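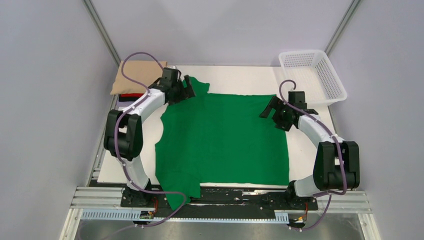
Cell practice note: revised rules for two-arm fabric handling

Version 5 of the handling rules for the folding cells at Prurnilby and Drambridge comes into force at the beginning of July. It replaces version 4 in full. Printed copies of the old sheet should be taken down from the cell doors and destroyed.

The main changes are as follows.

Cable slack. External cables on each arm must be long enough to let the wrist reach every corner of the table without pulling tight. A loop may pass over stored fabric. It may not pass between the fingers at any point in the working range. Check this by moving each arm slowly through its full range before the first run of a shift, and again after any cable has been re-clipped.

Stored fabric. Finished pieces are stacked in a back corner of the table with the folded edges facing the centre. The basket goes in the opposite back corner. Neither may be moved while the arms are powered. If the basket has shifted during a run, finish or abandon the run, stop both arms and then put it back.

Starting state. Version 4 asked for cloth to be "reasonably flat" at the start of a run, and the two sites read this differently. The wording has been dropped. A run may now begin with the cloth in any state, provided the state is recorded under one of three headings: flat, part flat or crumpled. A cloth with one smooth half and one wrinkled half is part flat. A cloth with any standing fold higher than the finger tips is crumpled, whatever the rest of it is doing.

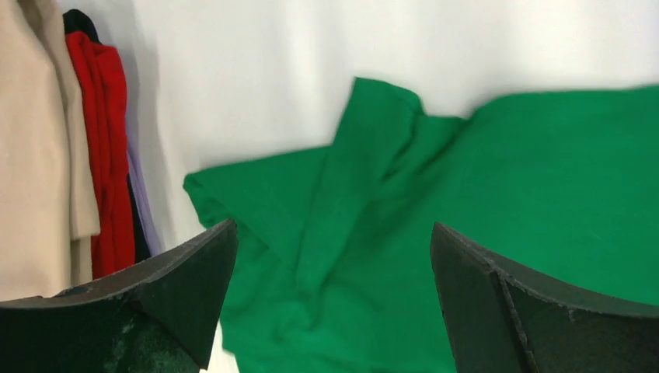

Green cloth with a standing fold, seen from between the gripper fingers.

Overhang. Cloth may hang over the front edge of the table. It must be kept clear of the rails and the arm bases, and the operator must note the overhang in the run record. Runs with unrecorded overhang were the largest single group of rejects in the last review, at 37 out of 176.

Wrist view. The wrist view must show both finger tips before a run is accepted. Light scuffing on the finger faces is allowed. Fingers with cuts, lifted edges or loose material are to be changed in pairs, even when only one is damaged.

Reaching in. No hand goes inside the booth until both arms are stopped and the stop has been confirmed at the panel. Pausing the program does not count as a stop. This rule is unchanged, but it now also applies to straightening cloth between runs, which version 4 left open.

The Ruiz-Ortega checklist remains in use for daily inspection. Items 2 and 5 have been reworded to match the new cable rule. The Holer log sheets have an extra column for starting state; older sheets can be used up if the heading is written in by hand.

Comments on the wording should go to the cell standards desk before the end of August. Requests for a local exception must name the cell, the clause and the period for which the exception is wanted.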